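How I Finally Got the Big Awkward Parts Off My Garage Floor

If you've ever taken the inside of a car apart, you know the bolts aren't the problem. It's the panels! Long, floppy, full of holes, shaped like nothing else in your house, and every one of them wants to live right where you need to put your feet. I pulled the trim out of our old wagon in December, thinking I'd have it back together in a couple of weekends, and well... I had to learn to store the stuff.

I'd been leaning everything against the wall by the water heater. Don't do this. Leaned panels slide, and when one goes they all go, usually at 11 at night when the rest of the house is asleep. I also got a nice long scratch down one piece that I'm still mad about.

So I bought a slotted steel shelving unit, the bolt-together kind with rows of slots up the posts so you can set the boards at whatever height you want. Mine came from the Wandville surplus store and cost me 91 dollars. Put it together on its side, finger-tight only, then stand it up and get it square before you go around with the wrench. I tightened as I went the first time and it rocked like a bar stool.

Bins go on the lower levels. I like the see-through white ones for clips, screws and little brackets, because I never remember what I wrote on a label. A solid colored bin is fine for rags and gloves, where you don't care what's on top. Leave yourself enough space above each one to get a hand in without dragging the whole bin out (I had to move one board down 17 slots' worth of fiddling to get this right, so measure your bins first). 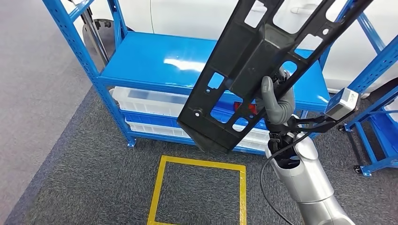

The other thing that made a huge difference was tape on the floor. I marked out a square in front of the shelves where nothing gets parked, not even for a minute, so there's always room to swing a long piece around. Use proper floor tape if you can. Masking tape gave up on me in a week and left gunk that took an entire evening and half a bottle of Plollen cleaner to get off.

A few things about handling the panels themselves:

Pick them up by a solid edge or a rib. The cut-outs look like handy little handles, and they are, until you put weight on a thin bit between two windows and hear it crack. Ask me how I know!

Check for fasteners before you put anything away. Molded parts like to hang on to a bolt or a clip, and it'll scratch whatever you set next to it. If one comes out easily, bag it and tape the bag to the back of the part. If it doesn't, I stick a scrap of foam over it and leave it alone.

Wipe matte black plastic with a damp microfiber cloth and a drop of dish soap, then dry it. Skip the shiny dressing sprays if it's going into storage, they turn into a dust magnet. For dirt packed into channels and square corners I use an old toothbrush.

Long pieces stand on edge, with an old bath towel folded underneath. Laid flat with things piled on them, they can take on a bend, and then good luck lining up the holes again. Keep them out of hot sun too.

I did look at one of those fancy wall systems from Juline, and with the hooks I wanted it came to 1,476 dollars. For a garage! The steel shelf does the job, and next on my list is a second one for the paint cans.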